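Fadgate Community Board > Around the House > Moving a household across the country, what did you leave behind?

hatem_m
Posted 2020-03-19
G'day all, and sorry in advance for the length. My wife and I are moving from Fadgate to Carnach once the lease is up, and we've had two removalists through. The first quoted by volume and the second by weight, and I can't for the life of me work out which is fairer. We have a three bedroom house, a lot of books, and a dining table that belonged to her grandmother and is coming with us even if I have to carry it on my back. Everything else is up for discussion. What did you wish you'd left behind?
Cheers, Hatem Metwally

lahlou_lane
Volume, every time, if you have books. Books are small and they weigh a fortune. We went by weight with Vedis in November and the final bill was 200 dollars over the quote, all of it paperbacks I haven't opened since. Lovely crew though, I'll say that for them, and they wrapped my mum's lamps beautifully.

pegbag
I'd sell the lot, love. Beds, couch, fridge, everything but the table and your photos. We got 2000 dollars for ours in a fortnight and bought second-hand at the other end, and I had such fun doing it! My neighbours thought I was mad, but I've never missed a single thing.

Moataz Erraji
I have to disagree with pegbag there, with all respect. Selling everything sounds grand until you're sitting on the floor of an empty house in a strange town with two tired kids and nowhere to put a cup of tea down. We did it that way once and spent far more replacing things than we made. A bed you know is worth its space in the truck, and so is a decent couch.

pegbag
Fair enough Moataz, I had no little ones with me, and I can see that would change things. I still say the fridge should go. Ours was older than my son.

hatem_m
Thank you all, this is so helpful. Lahlou_lane, I weighed one box of cookbooks on the bathroom scales last night and went a bit pale. No kids here, only an elderly dog, so perhaps we're somewhere in the middle - keep the beds, sell the couch (the dog has had the best of it anyway).

lahlou_lane
Post the cookbooks! There's a cheaper rate if you keep the boxes small. And ask both firms what they charge for stairs, it's never on the first page.

Moataz Erraji
One more from me and then I'll leave you in peace. Pack a box for the first night and keep it in the car with you. Kettle, mugs, sheets, towels, dog food, a torch and the good scissors. My written inventory ran to 1214 lines and I still couldn't find the tin opener for 6 days. I'd also label boxes on the side and not on the top, so you can read them once they're stacked up.

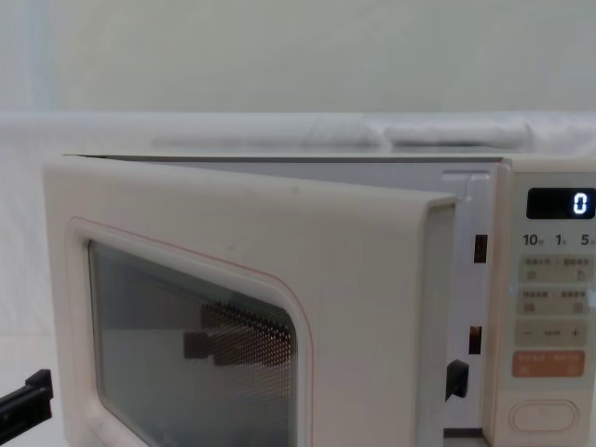 And do book the truck early if you're set on your date. The good crews fill up well ahead, and you'll want time to ring around and have a proper chat with each of them. All the best to you both, and give the old dog a scratch from me.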